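Last updated in April. If your question isn't covered, write to the front desk through the contact form and someone will reply before 5 p.m. the next working day.

# Blankets, Bedding and Laundry: Guest Questions

These answers apply to all three Dagdag houses: Lisosis, Privetti and the lake cabins. Where a house does things differently, we say so.

## Bedding

**What is on the bed when I arrive?**

A fitted sheet, a flat sheet, two pillows per person and a medium-weight comforter. Lisosis rooms also have a cotton coverlet. The lake cabins have a fleece blanket on each bed from September through May.

**Can I get an extra blanket?**

Yes, at no charge. In Lisosis and Privetti, ask at the desk until 10 p.m. In the cabins, spare blankets are in the hall closet, top shelf. Please leave used ones on the bed at checkout and don't put them back in the closet.

**Are there feathers or down in anything?**

The comforters and standard pillows are polyester fill. Privetti has a small number of down pillows, which are only brought out on request and are stored apart from the rest.

**Do you have wool?**

We stopped using wool blankets two winters ago. They were warm, but too many guests found them itchy and they did not hold up to weekly washing. Fleece and cotton are what we have now.

**Can I bring my own bedding?**

Of course. Tell us ahead of time and we will leave the bed unmade with a clean mattress cover on it. Electric blankets are not allowed in the cabins — the wiring there is old and the breakers trip. They are fine in the other two houses if they have an automatic shutoff.

## Washing

**How often are the blankets washed?**

Sheets and pillowcases are changed between every stay. Fleece blankets are also washed between stays. Comforters have a removable cover, and the cover is what gets changed each time. The comforter itself goes to the laundry once a month, or sooner if it needs it.

**What detergent do you use?**

An unscented liquid. We do not use fabric softener or dryer sheets on anything. Softener coats the fibers in fleece and leaves towels less absorbent.

**I bought one of your fleece blankets at the Privetti shop. How do I wash it?**

Cold water, gentle cycle, with a small amount of detergent. Wash it alone or with other synthetics. Cotton towels shed lint, and fleece picks up all of it. Tumble dry on low or hang it over a rail. Do not iron it.

Dark colors can give off a little dye in the first wash or two, so keep a new navy blanket away from anything white.
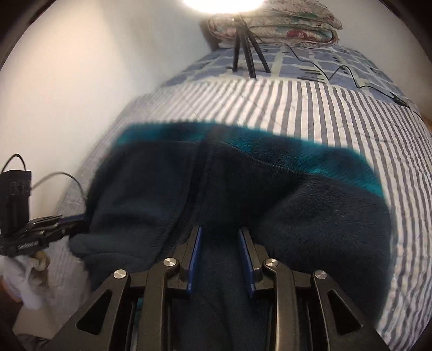
*Fleece in dark navy with a teal band.*

**Mine has started to pill. Is it ruined?**

No. Pilling comes from rubbing, usually in an overfull washer or a hot dryer. Turn the blanket so the pilled side is out, lay it flat and go over it with a fabric shaver using light pressure. A clean, dry kitchen sponge with a rough side will also lift some of the pills. Use short strokes in one direction.

**How do I get pet hair off before washing?**

Run the blanket through the dryer on no heat for ten minutes, then empty the lint trap. A damp rubber glove takes off most of what is left. Washing first tends to mat the hair in.

**What about stains?**

Blot, don't rub. For coffee or wine, cold water and a drop of dish soap are usually enough if you get to it the same day. For candle wax, let it harden, put the blanket in a plastic bag in the freezer for an hour and snap the wax off. If you spill something during your stay, please just tell us. We don't charge for ordinary stains.

## Guest laundry

**Is there a washer I can use?**

Lisosis has two washers and two dryers in the basement, open from 9 a.m. to 9 p.m. Privetti has one of each behind the kitchen. The cabins have no machines, but cabin guests are welcome to use the ones at Lisosis. The door code is on your key envelope.

**What does it cost?**

Nothing if you are staying four nights or more. For shorter stays we add $9 to the room bill, and you can do as many loads as you like.

## Shop and lost items

**Do you ship blankets?**

Within the lower 48 states only. Orders leave on the next mail run and shipping is a flat $19. We can't ship to Canada at the moment.

**I left my own blanket behind. Do you have it?**

Write to us with your room or cabin number and a description, including the color and any label. Found items are bagged, tagged and kept for 60 days in the Praltidness office, across the road from Lisosis. We will mail your blanket back for the cost of postage. After 60 days, unclaimed bedding is washed and given to the county animal shelter.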